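Ait Ali Lagoon

Ait Ali Lagoon is a shallow tidal lagoon on the Atlantic coast of Morocco. It is separated from the ocean by a long sand bar and is connected to it by a single channel, which is called the Falix. The lagoon is known for its seagrass meadow, for its wading birds in the cold season, and for the walks on foot that can be made across its flats at low water. The surface of the lagoon at high tide is 475 hectares. At the lowest tides of the year, more than half of this surface is dry sand and mud.

The lagoon should not be confused with the inland village of the same name, from which it took its name.

Name

In older texts the lagoon is simply "the Water of Ait Ali", after the families who came down from the village in the summer to collect salt and shellfish. The name of the channel is more difficult to explain. The local historian Abdelghani Fawzy proposed that Falix comes from the name of a boat that was lost on the bar, but he did not find any record of such a boat. Other writers consider it a changed form of a word for a narrow passage. The question is still open, and both explanations are repeated in guidebooks.

Geography

The lagoon has the shape of a bent finger. Its closed end points to the south and its open end to the northwest, where the Falix passes between the bar and a low cliff of soft yellow rock. The channel is deep enough for small fishing boats at all times, but the sand at its mouth moves every winter, and the boatmen must learn the passage again each spring.

A second, smaller basin lies at the southern end. It is called Wotano, and it is filled with seawater only at the spring tides. Between these tides the water evaporates, and it becomes much saltier than the ocean. In dry years a thin crust of salt can be collected from its edges. No river enters the lagoon, although fresh water comes up through the sand at several points on the eastern shore. These springs are easy to recognize at low tide, when green algae grow around them in small circles.

The bar is covered with dunes along most of its length. The highest of them is 20 meters above the beach. Behind the dunes there is a belt of salt marsh, which is widest near Wotano and almost disappears near the cliff.

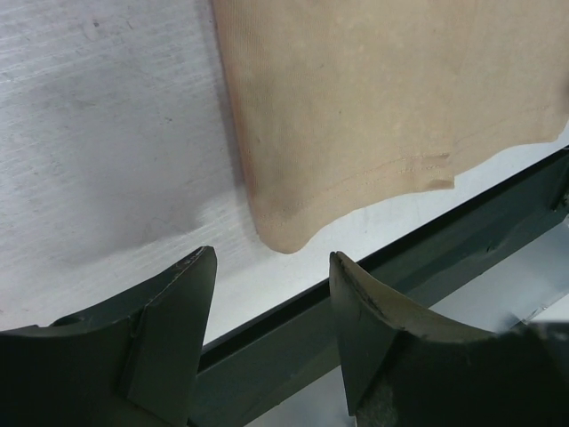
Tides and currents

The tides in the lagoon are later than those on the open coast, because all the water must pass through the Falix. At the landing place of the fishermen the delay is short. In the far south it can be 2 hours, and visitors who read the tide table of the nearest port are often surprised by this difference. The water leaves slowly and returns fast. On the flats, the first sign of the rising tide is usually not a wave but a darker color in the sand, followed by water in the small channels behind the walker.

The current in the Falix is strong in both directions, and swimming there is forbidden. In the rest of the lagoon the current is weak. The water is clear on calm mornings and becomes cloudy when the afternoon wind arrives from the north.

Plants and animals

The seagrass meadow covers the middle of the lagoon. It is made mostly of dwarf eelgrass, with patches of a larger species in the permanent channels. The meadow holds the sand in its place and gives shelter to young sea bream, to gobies and to pipefish. Cuttlefish enter from the ocean in April to lay their eggs, which can be seen at low tide as dark clusters attached to the stems.

The first description of the meadow was made by the botanist Sanaa Benkirane, who walked over it in straight lines from one shore to the other and noted what was growing at every stop. Her lines are still used. She observed that the meadow is thick where the water is never still and thin where the fishing boats are pulled over the sand, and she asked the fishermen to use one path for all the boats. Most of them accepted, and the other tracks were covered again by grass after several seasons.

Birds are most numerous in winter. Dunlin, redshank and curlew feed on the flats, and small groups of flamingos stay at Wotano when there is enough water. Spoonbills stop for a short time during their journey. On the bar, Kentish plovers make their nests directly on the sand, above the line of the dry seaweed. The nests are very hard to see, and for this reason the central part of the bar is closed to walkers in the nesting months. 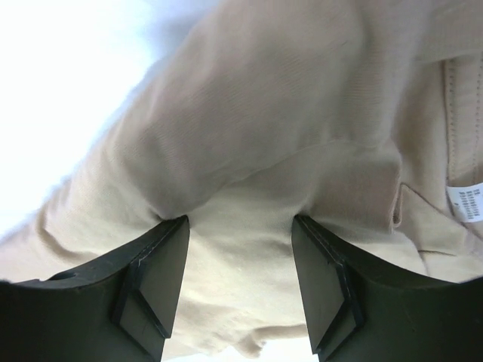

Light tan fabric in soft folds, seen from close up.

The crossing on foot

The best known activity at the lagoon is the crossing, a walk from the eastern shore to the bar over the exposed sand. It began as a working route. Families carried salt and baskets of clams this way and could avoid the long road around the southern end. Today the crossing is made mainly by visitors, in groups led by a guide from the village.

The route is marked by wooden poles in its first part only. After the last pole, the guide chooses the way according to the sand, and it may be different from one month to the next. The walkers pass one permanent channel, where the water usually reaches the knees. The sand on its western side is soft, and it is advised to keep moving and not to stop there for photographs. The group then rests on the bar and normally comes back by boat with the rising water.

The guides' association was founded by Mostafa Kettani, a fisherman who had led surveyors and bird watchers over the flats for many years. He also wrote down the rules that the guides still follow. A group may not leave when there is fog on the cliff. It may not leave after the tide has turned, even if the sand still looks dry. A person who walks alone is to be called back, and if he or she does not come back, a boat is sent.
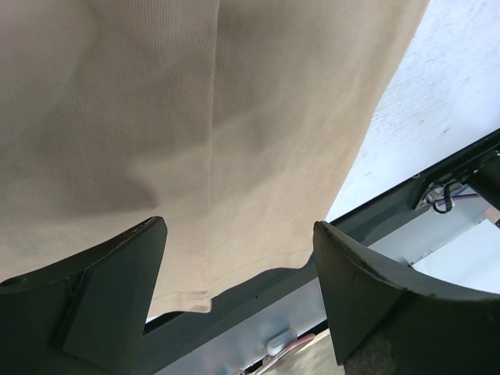 Sun and wind are the main discomforts of the crossing, and the guides give more advice about clothing than about anything else. There is no shade between the eastern shore and the bar, and the wet sand reflects the light upward, so the face and the neck can be burned even under a hat. Long sleeves are preferred to bare arms. Pale colors are recommended, and the beige of the knit cloth in the photograph is close to what many guides choose. A stitched hem like the one seen there can hold fine sand for a long time, so the edges of a shirt should be rinsed with fresh water after the walk. Shoes must be closed and tied well, as sandals are often lost in the soft sand near the channel. Bare feet are not recommended because of the razor clams.

Fishing and salt

Fishing in the lagoon is done with small nets and hand lines. Cuttlefish, mullet and sea bream are the usual catch. Clams are collected on the northern flats, mostly by women, who use a short rake and a sieve. The middle of the lagoon is not used for clams, so that the seagrass is not pulled out.

Salt was once the more important product. It was taken from Wotano at the end of summer and sold in the inland markets. The work became less common when the coast road was opened and cheaper salt arrived by truck. A few families continue to produce a small quantity, which is gray and coarse and is used locally for preserving lemons and fish.

Access and facilities

The lagoon is reached by a side road from the coast road. The last part is not paved and can be difficult after rain. There is a parking area near the fishermen's landing place, with a café and a small information room called Vivik, where the tide times for the lagoon itself are written on a board each morning. The room also has a relief model of the bar and the flats made by Alaric Szabo, a retired teacher of geography, who corrected it by hand when the channels moved.

The number of walkers is limited to 300 per day in summer. Places are given at Vivik in the order of arrival, and they cannot be reserved by telephone. Camping on the bar is not permitted. Dogs are allowed on the eastern shore only.

Protection

The lagoon and the salt marsh have been a municipal reserve since 2023-02-02. The decision followed a long report by Aicha Cherkaoui on the condition of the bar, in which she showed that vehicles had opened several gaps in the dunes and that sand was blowing through them into the marsh. Vehicles are now stopped at the parking area. The gaps were closed with fences of dry branches, which collect the sand carried by the wind, and marram grass was planted behind them. The fence nearest to the cliff was broken by waves and was built again farther from the beach.

See also

Coastal lagoon
Salt marsh
Seagrass meadow
Tidal flat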